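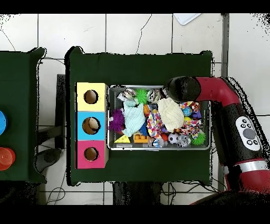

Wrist fault on the picking cell

Apr 7, 2024

The arm stopped dead 45 minutes into a sorting run and threw a joint torque error on the wrist. I cleared it, restarted, and got the same error two picks later. The job is simple enough: take a soft toy or a ball out of the wire basket, put it down, go back for the next one. The cell had been doing that without complaint since August.

My first guess was the payload setting. Allik, who supplied the gripper, give one mass for the body and another for the body with its bracket, and I had used the lower one. Correcting it made the idle torque reading look better and did nothing for the fault.

The log was more use. Of 87 picks, the 15 with raised wrist torque were all close to the basket wall. The planner (Duneck, stock settings) models the basket as a solid box with an open top, and I had measured that box from the inside of the wire. The rim was therefore missing from the model. On an angled approach the side of the gripper could lean on the rim, and the controller kept pushing until the joint limit tripped.

The part I like least is that the contact stop should have caught this long before the joint limit did. It was switched off. I had disabled it while tuning the grip on the knitted toys, where it tripped on every squeeze, and the Wiretti controller saves that flag with the program. There is no warning on the pendant at start-up. Anyone with a hand on the rim would have had the same push as the basket.

Changes made:

Basket model measured to the outside of the wire, rim included.
Approach kept vertical near the walls.
Contact stop back on, with a higher threshold only while the fingers close.
Start-up check that refuses to run if the flag is off.

I pressed on the rim with a foam block under the gripper and the stop now trips as it should. The wrist has a little more play than I remember, so I have asked Zamani for the backlash figure and will leave the speed at half until they reply.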